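From: Finn Meinecke
To: Flallstead drawing list
Date: 2020-12-06
Subject: Re: Ukia's sleeves, and the January swap

Friederike Rathjen wrote:

> Has anyone worked out how Ukia's sleeves are attached? In the first few chapters of Rovard they look sewn on at the shoulder, but by chapter 16 there is a gap and you can see her arm. I have inked one version already and would like to know before I do the colors.
>
> Also, are we still doing the swap in January, and is it one character each or a pair?

Friederike,

Both versions are right, depending on the chapter. The sleeves are sewn on up to the fight at the mill. After that she wears the traveling coat, and those sleeves are separate and tie above the elbow. Chapter 16 is the first clear look at the ties. The color page at the front of that volume shows them in dark red, but the cover has them closer to brown. I went with the red.

If your inked version has the short hair, keep the gap. If she still has the braid, the sleeves should be attached.

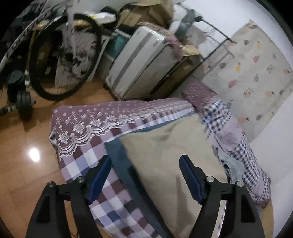 *Plaid bed cover with a pale lace-like pattern along the border*

On the swap - yes, it is on. One character each, full figure, any paper up to letter size. We have eight people signed up so far, and I will send out the names once the list closes. Teuber is allowed this time, with or without the armor. Last year two people drew him in armor and said they would never do it again, so think about that before you ask for him.

I scanned my last Ukia at too low a setting and the line work came out gray. I am redoing it this week and will put it in the shared folder when it's done. That folder is at 148 drawings now and almost none of them have the chapter in the file name. Please add it when you upload. It would have answered your sleeve question in a minute.

One thing I could not settle is the clasp on the coat. It is round in most panels and square in the flashback. If anyone has the art book, please check and post to the list.

Finn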